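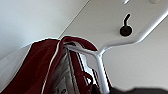 Can a machine do the small jobs in a home or workshop yet? Some of them, slowly, and mostly when the objects are stiff and kept in known places.

The Lendeo trial in Lagos logged 1804 attempts across 7 chores, 274 of them with cloth or straps. Rigid parts gave the better figures. Fabric folds differently each time, so a stored grasp is of little use.

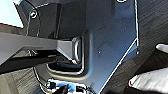

One reader wrote in that speed is the wrong measure, and that a slow arm working overnight would suit most small shops if it could recover from a dropped part without help.

Recovery remains weak. The Clostidex controller retries the same grasp before it replans, and close to metal edges and brackets the second try usually repeats the first error. Narrow gaps between parts add

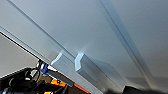

to the planning time, with a median of some 236 seconds per completed task. A revised planner is due in June.

Frosted plastic and loose paper have yet to be scored.
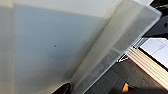 According to a subscriber at Horora, insurance will settle the matter before grip strength does. The trial did not cost this.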